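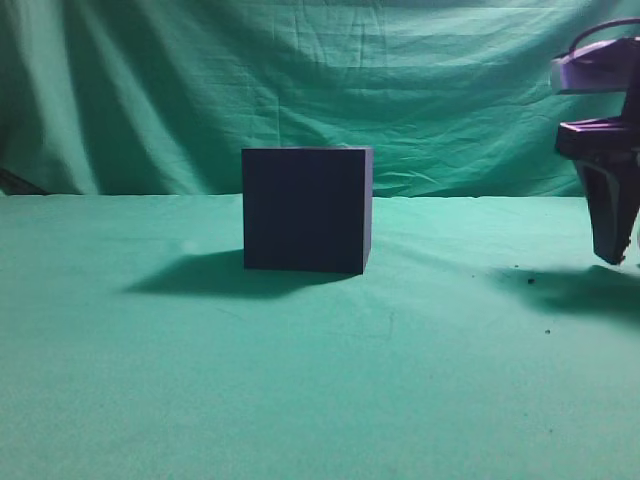
*navy cube, matte, on the green cloth*

**Painting a small bathroom dark blue – talk me out of it?**

**cfrota**
Our downstairs bathroom is 50 square feet with one north window. Walls are builder beige. I want navy on all four walls, trim left white. Shade I'm after is close to the cube up top, maybe a bit grayer. My husband says it will feel like a closet. Anyone done this in a room that size?

**gethin_b**
Did ours in July. It's fine. You spend ten minutes at a time in there. Use a tinted primer or you'll be on your fourth coat by the weekend. I used white primer and regretted it.

**Plutik**
Disagree on it being fine. North light makes navy look black from about 3 pm on. I had it for two years and repainted in a warm gray. If you have to go dark, stop at the chair rail and keep the top half light.

**gethin_b**
Depends on the bulbs. What were you running?

**Plutik**
Whatever was in the fixture. Never changed them.

**gethin_b**
Well, there you go.

**hiutung58**
Finish matters more than color in a bathroom. Dead flat looks great on a sample and then you get drip marks by the sink that won't wipe off. I'd go with satin on the walls, or a matte that's sold for bathrooms – those cost more. I paid $58 a gallon at Gukance and one gallon did two coats with some left over.

**cfrota**
I really don't want shine. The walls are old plaster and every bump will show.

**hiutung58**
Then get the bathroom matte and skim the worst spots first. Sand between coats too.

**azadeh_m**
Paint the ceiling as well. A white ceiling over dark walls gives you a hard line right where old plaster is most crooked. Ours is the same navy all over and the corners sort of go away.

**Plutik**
Dark ceiling in a 50 square foot room, no thanks.

**azadeh_m**
Have you stood in one?

**Plutik**
Yes, my sister's. Felt low.

**noemi.k**
Before you buy anything, paint two coats on a big piece of poster board and move it from wall to wall for a few days. Look at it at night with the door shut. I went through 14 sample pots before I figured out that I only needed three and a better lamp.

**cfrota**
OK, poster board it is. Leaving the ceiling white for now. Does the tinted primer need to be the same brand as the paint?

**gethin_b**
No. Ask the counter for a mid gray tint. Mine was a different brand and it stuck fine.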